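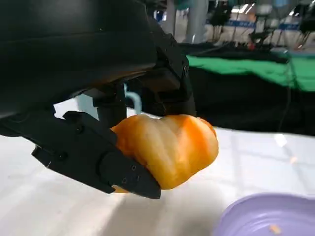

Start with the awkward shapes

If you have a new gripper on the bench and you're itching to see what it can do, my advice (and I give it to everyone who'll stand still long enough!) is to raid the vegetable rack before you reach for a wooden block. A block will flatter any hand you put near it. A bell pepper has lobes and shiny slopes, and it asks the fingers to settle where the vegetable wants them, so you'll see very quickly how two hands differ when you try the Kikix and then the Pramside on the same one.

Lay the pepper on its side and bring one finger in low, under the belly of it, with the other coming down from above. Lift only a whisker off the table to begin with. If it's going to roll out, let it roll out from there and not from shoulder height, and your floor will thank you.

Keep a shallow bowl or plate close by. I like a pale one, as a dark finger shows up nicely against it and you can see on the wrist camera where the tip has got to.

Wipe the fingertips between goes. A cloth barely damp with warm water will do, then a dry one. Check the little screws near the tips while you're there, and nip them up by hand if they've worked a bit proud.

Move on to something squat

Small pumpkins come into the shops in September and they are lovely things to practise on, ribbed all the way round and wider than they are tall. Toy ones are just as handy and won't go soft on you. Set one on a plate and the fingers have a rim to get past as well, so come in from over the top and close slowly. Give the wrist cable plenty of slack before you start, then turn the wrist through its whole travel and watch that nothing snags.

Write down every go, the drops included. I do 200 lifts for each hand on each object, and my Salazar notebook is up to 823 lines now, most of them in dreadful handwriting.
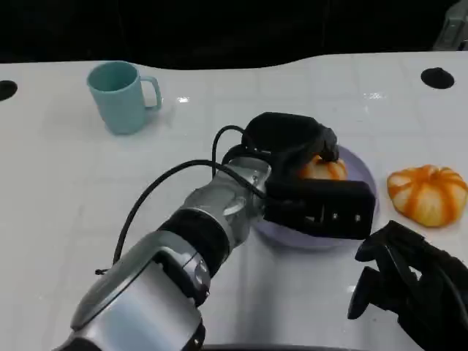 Should I use the same closing speed for every gripper I compare?

Start them all at the same slow speed so the first set of results is fair, then let each one have a second set at whatever speed suits it best, and keep the two sets on separate pages.

Get more workshop tips by email! Enter your address to join our newsletter.

Comments (2)

Genalyn Aquino
Tried the low finger trick with an aubergine and it was much happier. Do you leave the stalk on your peppers?

Liya Kahsay
I'd add courgettes to the list, they spin something awful if you pick them up off-centre. My first 134 lifts were nearly all drops.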